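Farnley plant room working group
Minutes of the December meeting

Present: building services, controls, maintenance contractor (Demchenko), energy team. Apologies from purchasing.

1. Previous minutes
Accepted with one correction. Item 4 should read "return header", not "flow header".

2. Chiller 2, low evaporator pressure
Demchenko reported a second low-pressure trip, logged at 05:40. Suction pressure fell steadily over 40 minutes before the trip. Superheat was high throughout. The filter drier showed a measurable temperature drop across it and will be replaced. The sight glass was clear at the time of the visit, so a leak is not assumed, but joints on the liquid line are to be checked with an electronic detector before the drier is changed.
Action: Demchenko. Joint check first, then drier.
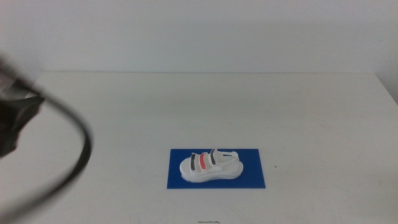 The trip setting stays as it is until the drier has been changed. Controls asked for suction and liquid line temperatures to be trended at one-minute intervals. The present interval is too long to show the start of the fall.
Action: controls.

3. Chilled water pump differential pressure
The setpoint was lowered in October. Two air handling units at the far end of the east branch have since run with valves fully open in the afternoon. The energy team wishes to keep the lower setpoint. Maintenance noted that the strainer on that branch has not been cleaned this year. Agreed to clean the strainer and take fresh readings before altering the setpoint again.
Action: maintenance.

4. Instruments
The Drokeck manifold gauge set reads high on the low side when compared with the Ultus reference gauge. The difference was 122 mbar on the first check and slightly less on the second. The set is withdrawn until it has been recalibrated. Readings taken with it since September are to be marked as doubtful in the log. The clamp probes were compared at two points and passed.
Action: Demchenko to send the set away and confirm the return date.
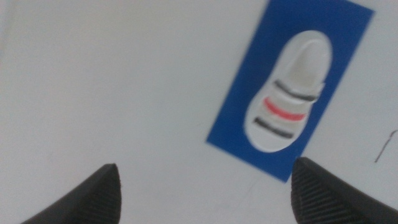
Purchasing has asked for one order covering all replacement hoses and seals. The quotation stands at 1085 pounds including carriage. Approved. A spare vacuum gauge at 400 pounds was deferred to the next budget.

5. Refrigerant records
Cylinder weights for the split units were entered without the tare. To be re-entered from the paper sheets.
Action: maintenance.

6. Any other business
The plant room door closer has failed again. Reported to building services.

Next meeting: January, 14:00, same room.

Recent items
Farnley working group, November minutes
Cooling tower inspection checklist
Ultus reference gauge: booking sheet
Refrigerant log template
Pump isolation procedure, east branch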